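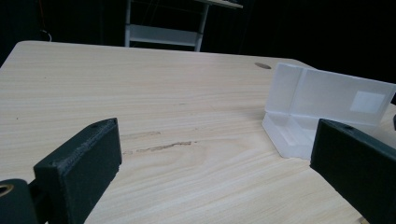
The Wekness hand gripper over the table, with an open frosted box by the right finger.

Wekness Hand Gripper Kit -- FAQ

I sell this kit myself and answer the mail myself, so these are the things I get asked most.

What do I get for my money?
Both fingers, the mounts, the connecting rods and a bag of screws. The fingers are 3D printed in dark green-gray. It's $105, and shipping is extra.

Can I feel the print layers?
Yep, you'll see them too, mostly along the top edge. I leave them matte and don't sand them. If you want them smooth, go easy on the beveled part!

Do I need a robot to use it?
Nope. You hold it in your hand and do the job yourself, and the camera records it. If you own a Stemau arm, the same fingers bolt on with the adapter plate (sold separately, $18).

How long does it take to put together?
My first one took me all evening, but with the new instructions most people write back that they were done in 30 minutes. Don't crank down on the finger screws -- snug is plenty.

What should I practice on?
Light plastic boxes with hinged lids are great. They slide around if you're clumsy, so you learn fast.

Do you ship to Homville?
I do, or you can pick up at the Perrin Street shop.

When is the next batch?
February. Get on the list if you want one, and tell me if you need spare fingers too.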